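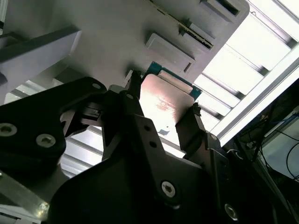 Can a robot learn to seat small computer parts from recorded demonstrations alone?

Recorded demonstrations are enough to bring a part to its slot, but in our trials they were not enough to finish the insertion reliably. The final push improved when the policy was also given a short history of the forces at the wrist.

Speaker notes: Contact History in Learned Insertion
Nillosbridge Research Seminar, March

Opening

Thank the organizers and acknowledge the Dalsgaard workshop group for the loan of bench space. State at the start that the talk covers one method and one set of trials. Questions about the wider Brilla program may be held for the discussion period, which Beatrice Minja will chair.

Slide: The problem

Electronic cards and modules are made to be fitted by hand. A person lines up the edge by eye, then relies on feel. Once the edge is close to the slot, the gripper fingers often hide the place where the two parts meet, and a wrist camera gives little help over the last stretch of travel.

Earlier work in our group treated this as a problem of position. We measured the slot, moved the part to the measured point and pushed. Small errors in the grasp carried straight through to the slot, and the part would jam at one end. Better calibration reduced the number of jams and left the kind of failure unchanged.

Pause here. Ask whether anyone in the room has worked with fixed tooling for the same task. If so, invite them to comment during discussion.

Slide: The method

We collected 700 demonstrations by teleoperation. Each record holds the camera views, the arm positions and the force and torque readings at the wrist. Lewis Innes and Jessie MacAulay operated the arms and followed the same written procedure.

The policy is trained in 2 stages. The first stage learns the full motion from pick to first contact, using the cameras and the arm positions. The second begins at first contact and receives the recent force readings as a sequence, so that it can tell a part sliding along a ridge from a part resting on a flat surface. A single reading does not separate those two cases well. Show the force plot at this point and allow time for the axes to be read.

The switch between stages is made by a fixed threshold. We tried a learned switch and found it harder to tune. Kosmas Margaritis has the details and has agreed to take questions on it.

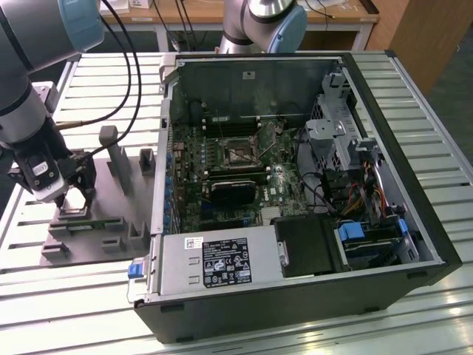 Notes prepared by Laine Avotiņš, with Lewis Innes
Learned Assembly Group, Nillosbridge

Slide: The test bench

The open tower lies on its side on the slotted worktable. The grey printed tray next to it holds a part in a known slot before the pick. The case is a fair test of reach as well as insertion: the drive cage and the power supply both limit how the wrist can approach the board.

Mention that the tray was redesigned once during the study. The first version held parts too tightly and shifted the grasp on removal. All results in this talk use the present version.

Slide: Results

We ran 200 evaluation trials for each policy, with the case moved by hand between trials. Part types and starting positions were drawn in the same order for both. A trial was counted as a success only if the part was fully seated on inspection by an operator who did not know which policy had been running.

The policy with contact history outperformed the position-only baseline on all 3 part types. The gain was largest where the slot had raised lips, and smallest for the part with the widest clearance, where the baseline already did well. Refer the audience to the table in the handout and do not read out the values.

Slide: Failures

Two patterns account for most of the remaining failures. In the first, the part rotates between the fingers under load and the policy keeps pushing. In the second, contact with a cable is taken for contact with the slot, and the second stage begins too early. The Durnard fingertip pads reduced the first pattern. We have no good remedy for the second, and this should be said plainly.

Slide: Limits and next steps

All trials were run on one bench under steady lighting. We did not test removal of parts, and we make no claim about wear on connectors after repeated insertion. Jessie MacAulay is now recording demonstrations in which the cables are placed differently each time.

Leave the contact slide up during discussion. Printed copies of the handout are at the registration table.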